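4. Preparar a bancada e fazer a primeira medição

Se chegou até aqui, já tem a balança de cozinha Hinholm fora da caixa, com as pilhas postas e a película do visor arrancada (eu sei, dá um gozo enorme). Agora vem a parte que quase toda a gente salta e depois me escreve a dizer que a balança "dança". Não dança, está é mal pousada!

1. Escolha uma superfície firme e lisa. Toalhas de pano, tapetes de silicone e individuais de cortiça ficam de fora.

2. Pouse a balança e carregue com o dedo em cada canto. Se algum pé abanar, rode-o até assentar.

3. Prima o botão da esquerda durante 2 segundos. O visor acende todo e depois fica a zero.

4. Confirme a unidade. A minha veio em onças, e o primeiro bolo que fiz com ela foi parar ao lixo. Para mudar, dê um toque curto no botão da direita até aparecer o "g".

Nota: se costuma seguir as receitas no telemóvel, ponha-o num suporte, fora do prato da balança e longe da farinha. Eu andei meses com ele deitado na bancada e o ecrã parecia uma padaria.

Antes de pesar seja o que for, escolha as taças. Gosto de trabalhar com duas, uma grande para os secos e uma pequena para o sal, o fermento e essas coisas de que se usa uma pitada. Convém que tenham o fundo bem plano e que não tapem o visor, coisa que só se descobre quando já estão cheias.
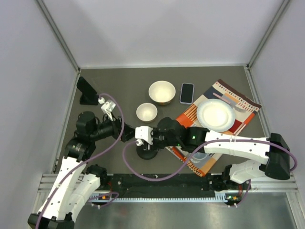 5. Ponha a taça vazia no centro do prato e espere que o número pare de mexer.

6. Toque em "tara". O visor volta a zero, com a taça ainda em cima.

7. Deite o ingrediente devagar, sobretudo no fim. A balança demora um bocadinho a acompanhar e é muito fácil passar da conta.

8. Para juntar outro ingrediente na mesma taça, toque outra vez em "tara" e continue. Pode repetir isto quantas vezes quiser, desde que não ultrapasse o limite.

Atenção: o limite é de 2000 gramas, e o peso da taça também conta, mesmo depois da tara! Se aparecer "Err", retire tudo do prato, desligue e volte ao passo 3.

Atenção: não guarde nada em cima da balança, nem sequer uma taça vazia. O sensor ressente-se e as medições começam a fugir.

Nota sobre quantidades pequenas: abaixo de 11 gramas prefiro pesar na taça pequena e só depois passar para a grande. Assim, se me enganar no fermento, ainda vou a tempo de tirar.

9. No fim, desligue e limpe o prato com um pano húmido bem torcido. Nada de torneira, nada de máquina de lavar.

A calibração vem na página 19. Faça-a antes da primeira fornada a sério e repita-a sempre que trocar as pilhas.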